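Notebook, workshop side, April

Casting tests for the Tannous counter, second batch. The first batch had pinholes on all the edges, so I changed two things at once, which I know is bad practice, but the mix from Skomora was almost used up.

Mix as before, only the water is less. Vibration 30 seconds per mold, with the small table from Fetora. I held the mold with my hands because the clamp does not reach the longer side. Demolding the next morning at 7:15. Two samples came out clean. The third one stuck in the corner and I lost a piece as big as a fingernail. I think the release oil was too thin there, I saw a dull spot before pouring and did not correct it.

Color is lighter than in the first batch. I don't know yet if this is the water or only the drying, I will compare again in May.

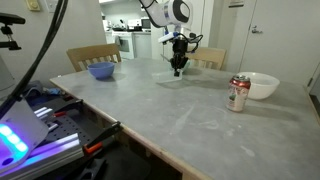

Gray top with light wood edge strip. Stains and scuffs on the surface, more of them toward the front right.

For the sealer I want to decide between the wax and the Gellness product. With wax the color stays almost the same, but a drop of coffee left a ring after 2 hours. With Gellness there was no ring, but the surface became darker and a little shiny, and the client asked for matte. Maybe one thin coat and then a light sanding with 3300 grit? I have never used such a fine paper on concrete. To try on the broken sample first.

Edge strip: leave a small gap for movement of the wood. Last winter I glued one directly and it opened at the miter. Soft filler in the gap, gray and not white – the white one gets dirty in a few weeks.

To do: order release oil (the thicker one), find a longer clamp, write the water amount on the mold itself. Whoever uses the mixer after me, please wash the paddle the same day, I needed a chisel for it this time.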